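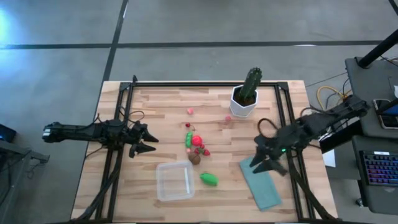

Two Arms, One Wooden Table: What September Taught Us at Kilwood

October 4, 2023
By Caoimhe McGrath

If you've walked past the back room at Kilwood lately and wondered why grown adults were cheering over a toy tomato, I can explain! The table program has finished its first full month, and I've been bugging everyone for a proper write-up, so I was told to write it myself. Fair enough.

The short version for people who missed the spring meeting: Kavanagh, our packing site, puts together mixed sets for toy shops and preschools. Play food, little figures, cloths, small bits in boxes. Every set is different, and the pieces are soft, slippery, tiny or all of those together. Regular packing machines hate that kind of work. So the plan is to have a pair of arms learn it from the people who already do it well, and we've been running that learning here at Kilwood under the project name Skarkex.

Each session goes like this. An operator guides the two arms through a task from start to finish, the movements get recorded, and then the pieces are mixed up and it all begins again. Put the strawberry in the clear bin. Pick up the pepper without sending it off the table. Fold the cloth. Unfold the cloth. We logged 297 usable runs in September, and I think I was in the room for a good share of them (my own folding is included in that number, though Cillian says only just).

Cillian Lynch spent years on the packing line at Kavanagh before he moved over to lead our operators, and watching him work the arms is a treat. He picks up a round thing differently than a long thing and never thinks about it. When we asked him to talk us through how he handles the pickle pieces, he had to stop and do it with his own hand first — then he laughed and said he'd been tipping them up by one end all this time. Little tricks like that used to live only in people's fingers. Now they're going into the training notes for new packers too, which was never part of the plan and may be my favorite result so far.

So what changes for people at Kavanagh? I've had this question by email, in the lunch line and once through a car window. Here is what I know as of this week.

Five packers have signed up for operator training. They keep their pay grade while they learn and move up one step when they're signed off. Three of them have already done their first week with us, and the other two start after the fall inventory. The sessions are done sitting or standing, whichever you like, and we switch operators often. Driving two grippers at once takes a lot of concentration, and the quality of the runs drops quickly when somebody's tired.

The first job we'd like the arms to take on is refilling the small-parts bins. It's the one everybody complains about, with all that reaching and pinching, and wrists are sore by the end of a shift. Checking sets, fixing mistakes and building the odd custom orders stay with the packers. I asked whether any shifts are being cut because of the trial, and the answer I got from the site office was no, with another look at staffing once the trial has run its course. I'll ask again then, and I'll print what I'm told.

It hasn't all gone smoothly. Cloth is hard! A folded cloth looks like a simple thing until a two-fingered gripper has to find just one layer of it. We lost most of a morning to a cable that kept snagging, and there was a spell when the left arm would approach the cherry beautifully, close its fingers and come away with nothing at all. Those misses get recorded as well. Cillian likes going over them at the end of the day with whoever was driving, and the newer operators tell me they learn more in that half hour than in the rest of the afternoon.

There's also been a nice side effect in how the two sites talk. The Kavanagh crew used to hear about new equipment when the crate showed up. Now they send us lists. Someone wrote in to say our practice pieces were too spread out and that real sets arrive in a heap, so we started piling things closer together. Another packer asked for a fast way to pause when a piece rolls away, and that's being added to the controls now. Please keep those coming — a note scribbled on the back of a packing slip is fine.

Next up is the visit from the Ludberg team, who are trying something similar with their kitchen-goods orders and want to compare notes on bins and lids. They'll be sitting in on regular sessions, so there won't be a special demo, but there will be time for questions afterward and anyone from either site can join.

If you'd like to try the arms yourself, Cillian keeps an open slot on Friday afternoons. You don't need any experience. Take off dangling bracelets, tie back long hair, and ask him to start you on the tomato. I started on the cloth and can't recommend it.

Recent items
Kavanagh fall inventory: who works when
New lockers at Kilwood, and how to get a key
Operator training: questions from the lunch line
Ludberg visit: parking and sign-in

Contact the newsletter desk at Kilwood | © 2023 Kilwood and Kavanagh Staff News | Back to top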